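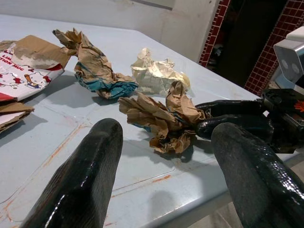 Crumpled paper and torn cardboard on a table. Paper waste will be collected separately in Shearer from next month.

Print this page | E-mail this article

Shearer starts separate paper collection

2018-03-12

Households in Shearer will get a separate collection for paper and cardboard, the town office informed on Monday. The service will be run by the company Zestden, which already takes the general waste in the town.

Until now, residents had to bring their paper to the collection point at Plidach, on the other side of the river. Many people do not have a car, and much paper has gone in the general waste instead.

"We asked the residents in December what they are missing the most, and paper was the first answer," said Oranuch Klinhom, who is responsible for waste services at the town office. "Older people told us that the way to Plidach is too long with heavy bags."

The collection will be made every second Thursday, starting with 17 streets in the old part of the town. The other streets will follow in the autumn, if the first period goes well. Each household receives two blue sacks without payment. Additional sacks can be bought at the Sosirura grocery store.

Newspapers, envelopes, wrapping paper and cardboard are accepted. Boxes must be made flat. Paper with food on it, milk cartons and wallpaper should still be put in the general waste. Crumpled paper is also accepted, said Ryota Kaneko of Zestden, but very small pieces should be kept together in a paper bag so the wind does not take them.

The apartment buildings on the station side will not use sacks. They will have shared containers in the yard, and the house owners will receive a letter about this with the exact places.

Signe Åberg, who lives in the old part, is satisfied with the decision but would like a collection every week. "In my kitchen there is not much space for two sacks," she said.

The collection point at Plidach stays open with the same hours as before.

Contact the newsroom | Copyright 2018 | Back to top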